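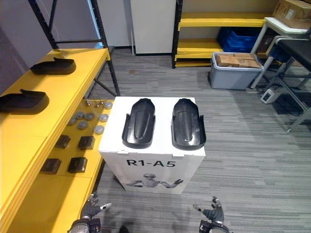
4.3 Comparación de manos en la prueba de bandeja

Esta prueba compara el agarre de la mano Sistel y la mano Fankhauser sobre una misma pieza de pared delgada. Se hace después de calibrar las muñecas (apartado 4.2).

1. Coloque la caja R1-A5 delante del robot, sobre la moqueta, con el texto impreso visible desde la cámara.

2. Ponga dos bandejas negras encima, una al lado de la otra y con la punta redondeada hacia el lado contrario al robot.

3. En el controlador Nustum, cargue el perfil de la mano montada y fije el límite de fuerza en 15 N.

4. Lleve la mano derecha a la bandeja derecha y cierre los dedos sobre el borde.

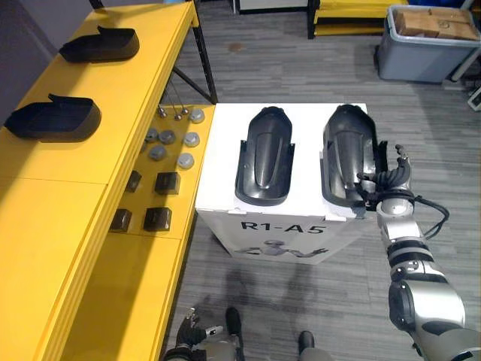
Figura 9. Agarre lateral de la bandeja derecha.

PRECAUCIÓN: el cable de la muñeca forma un bucle por fuera del antebrazo. Compruebe que no se tense al girar la muñeca - si se tensa, detenga el brazo antes de corregirlo.

5. Mantenga el agarre nueve segundos y anote la fuerza de cada dedo.

6. Abra la mano y repita la aproximación con un solo dedo dirigido a la pestaña de la bandeja.

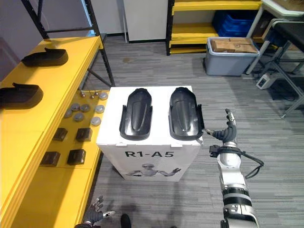 Figura 10. Aproximación a la pestaña, con otro dedo hacia arriba.

NOTA: no mueva las piezas del banco amarillo entre una mano y otra. La cámara las usa como referencia.

7. Cambie de mano, cargue el perfil correspondiente y vuelva al paso 4.

Envíe los registros a Aníbal Cuervo, laboratorio de Sternurville, extensión 333.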